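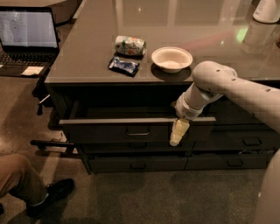 Fingers over the drawer front, top drawer open.

Workshop tips: picking a gripper for drawers

Quick notes from the bench, will tidy up later.

Go over the top edge. Trokar fingers hooked behind the drawer front beat pinching the handle nearly every run. Slim handles are a pain. Needs the drawer cracked open first, obviously.

Soft tips vs hard. Clidell pads grip better on cans and wrappers, but they smear and drag on the drawer face. Wipe them every 21 pulls. Hard tips for drawers, soft for trash.

Shiny counters. Depth camera hates them. Window reflections read as holes, bowls grow a second rim. Tilt the camera down 5 degrees or pull the blinds. Matte spray works too but ask whoever owns the furniture!!

Controller: ran Sukham and Oosthuizen back to back, 300 pulls each. Sukham is smoother, Oosthuizen recovers faster after a slip. Kept Oosthuizen. Stiffness at 2,000 was way to high, drawer banged the stop. Halve it and go from there.

Crushed cans: come in from the side, not the top. Wrappers, slide to the counter edge then pinch.

Tomoyo Shimada wrote in to say felt dots inside the drawer stop the bang. Trying that in April. Will post teh numbers.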